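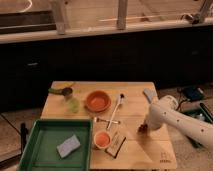 Frequently Asked Questions: Borrowing from the Fitthorpe Tableware Library

The Fitthorpe Tableware Library lends plates, bowls, cups, serving dishes and flatware to residents and local groups. Please read the answers below before you submit a request.

Who may borrow?

Any adult who lives or works in Fitthorpe may open an account. Schools, clubs and places of worship may open a group account, which must be held in the name of one responsible adult. Residents of Grarkovby may also borrow under the existing agreement between the two towns.

What do I need to open an account?

Please bring photo identification and one proof of address. A work badge or a letter from your employer is accepted in place of proof of address if you work in Fitthorpe but live elsewhere. Accounts last 52 weeks and may be renewed at the desk.

What can I borrow?

The collection holds over 1,000 pieces. Most are sorted into sets for 6, 12 or 24 guests, and sets are not split. Serving bowls, pitchers and trays are lent singly. Glassware is lent only in divided crates, and the crates must come back with it. 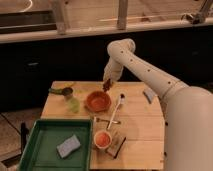

Terracotta bowl on a light wooden tabletop.

Is there a charge?

Borrowing is free for the first three days. A handling fee of $19 applies to each order of more than one set, whatever the length of the loan. Orders kept beyond three days are charged by the day at the rate posted at the desk. Group accounts receive one invoice at the end of the month.

Do I have to pay a deposit?

Yes. The deposit is taken by card when you collect your order and is released after the returned items have been checked. Release normally takes two working days – your bank may need longer to show it.

How far ahead should I reserve?

We recommend at least two weeks. December is our busiest month, and the larger sets are often reserved well before then. Requests are handled in the order in which they arrive, and we do not keep a waiting list for single items.

Should I wash the items before I return them?

Yes. Wash everything in warm water with a mild dish soap and dry it fully before packing. Do not use steel wool or scouring powder. The Drimau earthenware sets must be washed by hand and must not be left to soak. All other plates and bowls may go in a dishwasher. Items returned unwashed are charged a cleaning fee.
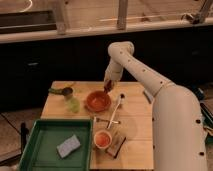

Bowls with a round, shallow form are listed under Serving.

What happens if something is chipped or broken?

Please tell us at the time of return. Place broken pieces in a sealed bag and mark it clearly. We charge the replacement cost of the item only, and small glaze marks that were present at collection are not charged. Each order comes with a condition sheet, and any mark you notice should be added to it before first use.

May I use the dishes in an oven or microwave?

Only items with the Trummer label on the base may be heated. All others are for serving only.

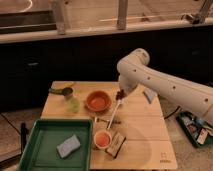

One borrower has asked whether a set can be collected by a neighbor if the account holder is away. It can, provided the account holder has given us the neighbor's name in writing beforehand. The account holder remains responsible for the loan.

Can I donate my own tableware?

We accept complete sets of six or more in good condition. Single cups, plastic plates and electrical goods are not accepted. Please contact the desk before bringing anything in – storage space is limited.

Last updated: 31/12/2019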